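Open Day | Members' News

Robot kitchen session draws a full room at Tikach

2 comments | Share

The Tikach workshop opened its doors on 2026-05-15 for an afternoon of kitchen tasks, and 122 people signed in at the front desk. Most of them were members of the Prallesitz makers' group. The rest came from the Huline culinary school across the road, which had let its students out early for it.

The afternoon was run by Sze-wing Fang, who has been teaching robot arms to handle food since February. Her part of the program was the one people had asked for in advance, so it was placed first and given the long slot.

She started with the question she gets most often, which is how a robot learns to do something like start a pot of rice. Her group doesn't write out the motions one by one. A person does the job with a hand-held gripper in each hand, a camera on the gripper records it, and the recordings are used to train the arm later. The person has to do the work with the gripper's two fingers and nothing else. If the fingers can't do it, there is no point in recording it.

Rice was the main task of the day. The job is to get rice from a scoop into the cooker without spilling, and then close the lid. Fang said the scoop is harder than it looks. The fingers are soft and bend around the handle, so a full scoop can roll to one side if it is held too far back. She tells new people to take it close to the bowl and to tip slowly.

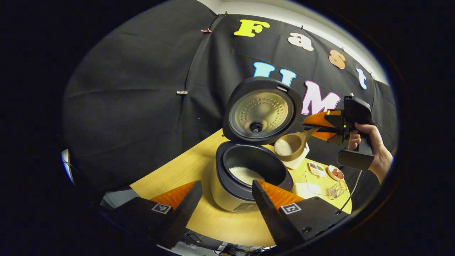
Closing the lid came next. A cooker lid has a spring in it and needs a firm push at the front until it clicks. People do this without looking. With a gripper you have to line up the tips first and press straight down, and several visitors needed more than one try before they got the hang of it.

Visitors could take a turn in groups of 5. Each person had 3 tries, and the recordings were played back on a laptop afterward so they could see what the camera had seen. The students from Huline were quick at it. One of them pointed out that she would never hold a scoop that high over a pot at work, and Fang agreed that a lower pour would probably make a better recording. They tried it both ways.

Svyatoslav Polishchuk took the second half. He looks after the arms at Tikach and talked about what happens once the recordings are in. Bad ones are thrown out first. These include any where the hand blocks the camera or where the person stops in the middle to think. He showed a list of the mistakes he sees most, and moving too fast was at the top of it.

He was asked whether an arm trained on one cooker can use a different one. His answer was that it depends on how much the recordings vary. If every one is made on the same table with the same cooker in the same spot, the arm will have trouble when anything is moved. His advice was to shift things between takes and to change rooms when you can.

There were also questions about cost and about cleaning. Rice dust gets into the joints of the fingers, and Polishchuk wipes them down after every session with a dry brush. He does not use water on them.

The Herrera room is booked for a follow-up session on folding and packing. It is limited to 12 places, and members who missed out on a turn this time will be offered them first. Names can be left at the front desk or sent in by reply to this newsletter. Please wear short sleeves or sleeves that roll up. Parking is behind the building, and the side gate will be open.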